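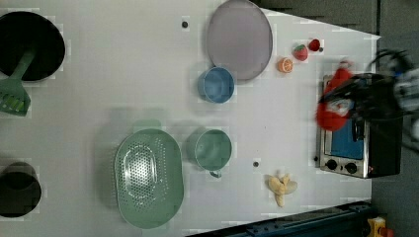

A lavender plate, a blue cup and a green spatula across a big black pot.

2 min read

If you've been saving your chipped mugs for no good reason, I've got news! The Clernlow kitchen swap is coming back in November, and this time it's moving into the old Betancur shoe store on the corner, which has a lot more floor space and (thank goodness) its own parking lot.

I called Maritza Paucar, who runs it, and she told me they handed out 700 tickets last year and still had a line out the door at noon. The new room holds 100 people at a time, up from 35, so the wait should be a whole lot shorter. Entry is still free. You bring up to ten clean pieces, you get a token for each one, and you take home whatever you like.

Knives have to be wrapped in cardboard and taped. No glass lids without pots, please, they've got a closet full of them already. Brock Thibodeau will be sharpening scissors by the back wall again, and I'm bringing my awful pair that won't even cut ribbon.

Drop-off starts at 8 in the morning and the doors open at 10. Anything left over goes to the Sesberg Street pantry, which gives starter boxes to people moving into their first apartment. I'm after a decent loaf pan, so if you see one, leave it for me!

Recent items
Library extends evening hours
Sosa's Bakery reopens after oven repair
Tavow bridge down to one lane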